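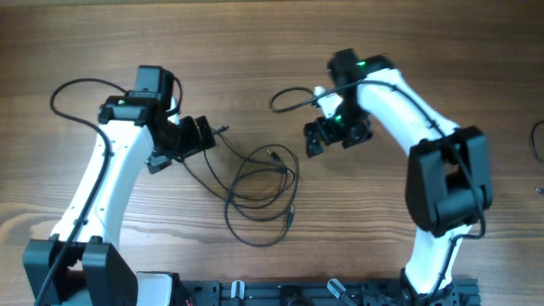 Posted by Montri Khunthong | March 30, 2025

Sourdough Starter FAQ

How do I begin?
Stir equal weights of whole wheat flour and water in a clean jar, cover it with a loose lid, and leave it on the counter. Tomorrow you feed it, and then you have a pet!

Mine went wild on day two and then quit. Did I kill it?
Almost certainly not. That first rush is usually other bacteria having a party before the yeast moves in. Keep feeding once a day (I know, it's dull) and give it two weeks. My first one took 13 days and I cheered out loud in the kitchen.

What's the gray liquid on top?
Hooch! It means your starter is hungry. Pour it off or stir it in for a tangier loaf.

Pink or orange streaks?
Throw it out, wash the jar well, start over. Same goes for fuzzy mold.

Do I have to discard some every time?
You do, or you'll be feeding a bucket by March. Save the extra for pancakes or crackers once the starter is lively. The crackers are SO good with sesame seeds.

Can I go on vacation?
Yes! Feed it, let it sit out for an hour, and put it in the fridge. Mine, which is named Plasholm, once went 37 days without a feeding and was bubbling again after three meals.

Rye or white flour?
Both work. Rye gets going faster and smells wonderful, a bit like apples.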